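Home About Recipes Archive Contact
Search this blog Search

The year I stopped being good at hobbies

18 Nov 2020 – by Marisol Achterberg

So I have quit the sourdough. I know, I know, everybody quit the sourdough, but I was really into it for a while and I had a notebook and everything. The notebook has 17 filled pages and then a grocery list, and that's where it ends!

What got me thinking was a phone call with Shalini. She's taken up the accordion. She's terrible at it (she'd tell you so herself, she played me something down the phone and I guessed the wrong song twice) and she was having the best time. I hung up and realized I hadn't enjoyed baking since about August. I'd been grading myself. Every loaf got a score in my head, and most of them got a C.

I was the same as a kid. Piano, swimming, the awful year of gymnastics. If I wasn't near the top of the group I wanted out, and my mother, bless her, let me out every time.

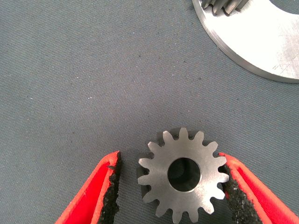 What I'm doing instead

Watercolor, mostly. I bought a cheap set and a pad of paper, and my one rule is that I can't throw anything away. They all go in a drawer. There's a pear in there that looks like a foot. Madhu asked if she could have it for her bathroom and I said yes before she could change her mind, so I suppose I've broken my rule already.

I paint after dinner with the radio on, and I stop when I feel like stopping. Some nights that's an hour and some nights it's one wobbly tree. I haven't watched a single lesson online. I might someday, but I know myself, and the minute somebody shows me the right way to do a sky I'll be back to handing out grades.

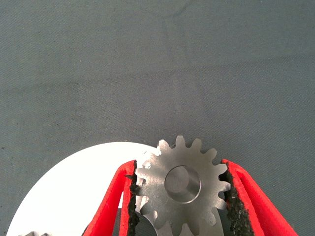
Arsalan thinks I'm going about it all wrong. He's a runner, he has the watch and the charts, and he says the getting better is where the fun is. We went back and forth on it for most of a walk. I do see it – he ran 156 miles one month and was so happy he called me from the parking lot. But he likes his charts, and mine just made me tired.

The funny part is that I've probably gotten a bit better anyway. My trees have branches now. I'm trying not to look at that too closely.
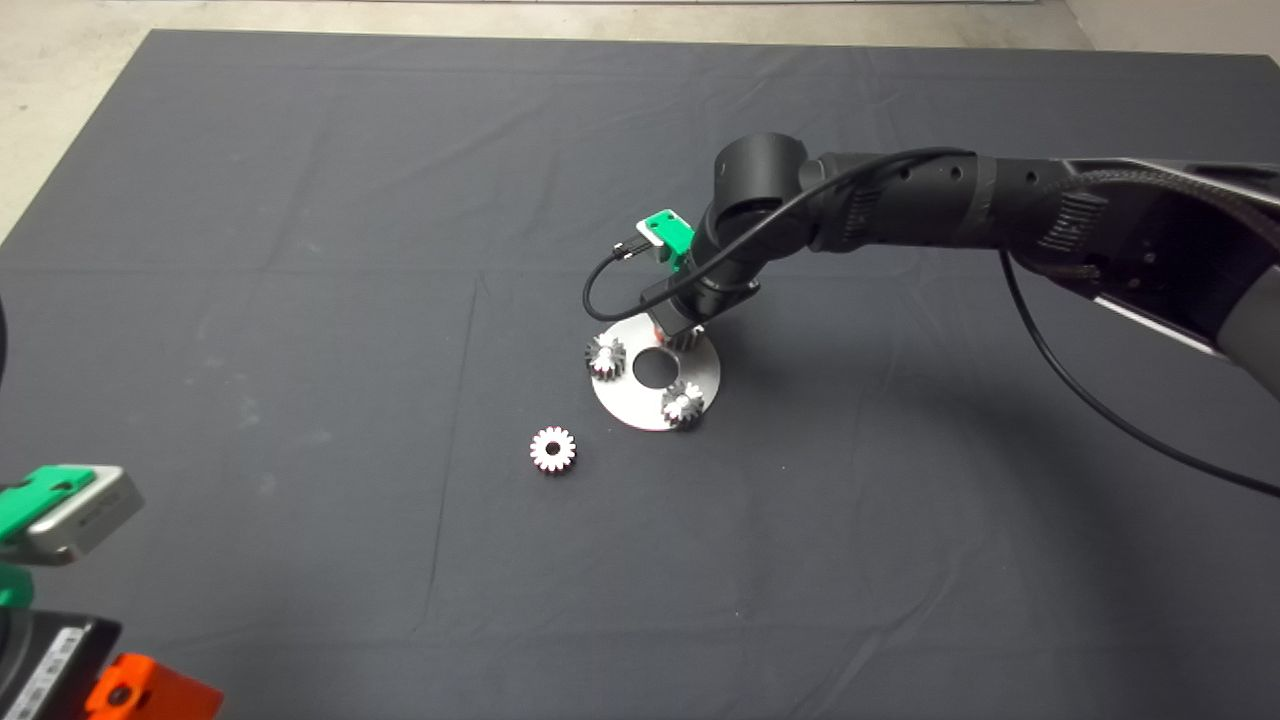

A few things I'd like to be bad at next

Whistling with two fingers. Deepak can do it across a whole soccer field and I've been jealous for years.

Knitting, as long as I never have to make a sleeve.

Chess, but only against people who talk while they play.

Tell me yours in the comments, I'd love some company. And if anyone wants half a bag of rye flour, it's on my porch.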